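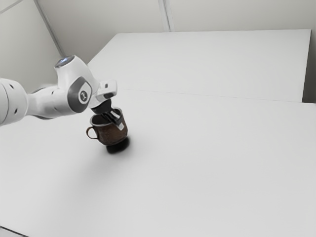

Brown metal mug, upright on a white tabletop.

Oltham Trail Club, minutes of the meeting of 10/14/18

Present: Vernon Pelletier (chair), Nayeli Mendoza (minutes), Macario Quintero, Soledad Robles, Imtiaz Majumder. Minutes of the last meeting approved with one spelling fix (Treloar has one L at the front, not two).

1. Fall overnight. What a trip! 25 of us walked the ridge from Treloar down to the lake, and the color on the maples was the best Vernon has seen up there. Two new members joined on the spot. Macario will post the route notes, including the muddy detour by the old mill.

2. Camp kitchen. Shared breakfast was a big hit and we want to do it again. Agreed that everyone brings their own mug and bowl from now on, old and scratched very welcome. Soledad will write up the oatmeal recipe (people keep asking!). 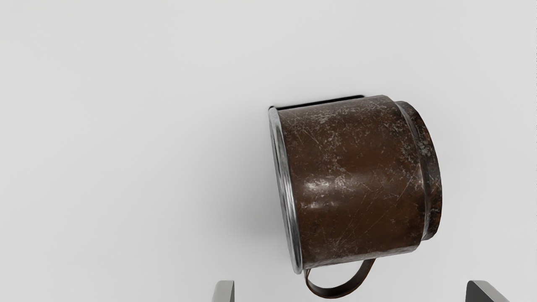

Imtiaz asked whether we could start breakfast half an hour earlier next time, as the slower walkers felt rushed on the second morning. Agreed by all.

3. Money. $177 in the trip fund after paying the campsite. Motion to spend part of it on a second water filter, moved by Soledad, seconded by Macario, carried.

4. December hike. Mendwood loop, snow or no snow. Nayeli to check if the upper gate is open and to ask about parking.

Meeting closed, then pie.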